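Getting your kit bag sorted for a volunteer fire crew
Household tips for people who get called out at daft hours

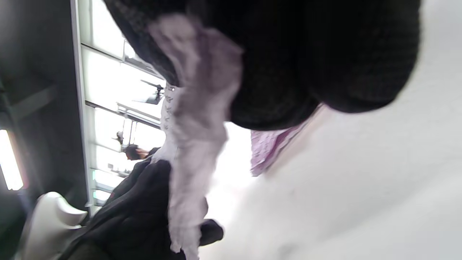

Words by Won

Sun 25 February

I've been on the retained crew in Dundholm for long enough now that my family can sleep through the pager, and the thing I get asked most by new starters isn't about hoses or ladders. It's how on earth you keep a normal house running when you might have to leave it in the middle of tea. So these are my home tips, in no order whatsoever.

Cooker first. If I'm on call I don't deep fry, full stop. I do oven things with the timer set, or the slow cooker, and everyone in the house over the age of ten knows how to switch off the hob. We had a practice one wet evening and my youngest took great pleasure in shouting "GO!" at me while I hunted for my shoes.

Which brings me to shoes! Slip-ons by the door, toes pointing out. I used to keep lace-ups there and lost ages fiddling with knots in the dark. Car keys go on a hook above them, and nothing else is allowed on that hook. Dog leads, umbrellas, school lanyards – they all have to live elsewhere.

Clothes for underneath: cotton or wool, loose enough to move in. I keep a set folded on a chair, in the order I put them on, socks at the top. Don't go in with anything shiny and stretchy next to your skin, and ask your own station what they allow, as ours is fussier than the one over at Clata.

Station kit never comes home with me to be washed. It stays there and goes off to be cleaned properly. What does come home is the T-shirt and joggers from underneath, and they go into a tied bag in the porch and then into the machine on their own. I add a mug of soda crystals to the drum if they smell of smoke, and I run the machine empty afterwards on hot. Dry them outside if you possibly can. A tumble dryer seems to bake the smell in (my opinion, but I'm sticking to it).

For smoky hair, wash twice and leave the conditioner until the second go. For smoky car seats, a bowl of bicarb left in the footwell overnight does a fair job. Take it out before you drive off. I didn't, once, and was hoovering that carpet until June.

Snacks. I keep 2 cereal bars and a 600 ml bottle of water in the car door, and I swap the water every week. Chocolate is lovely in winter and a disaster in summer. I also keep a 900 g bag of porridge oats at the station, with my name on it in marker pen, and it still goes down faster than it should.

While we're on the subject, test your smoke alarms. Press the button once a week, hoover the dust off the outside now and then, and if yours is past its replace-by date, buy a new one. You'd be amazed how many firefighters' own houses have one chirping away on the landing. Ours did, and I'm not proud of it.

Last thing is the notepad on the fridge. When I run out of the door I can't explain who needs picking up from where, so it's all written down the night before – swimming, bins, whose turn it is to feed the rabbit. The magnet holding it up says Tudodix on it and I haven't a clue where we got it.

If you've got a good trick for getting soot out of a watch strap, do leave it in the comments, mine is still grey.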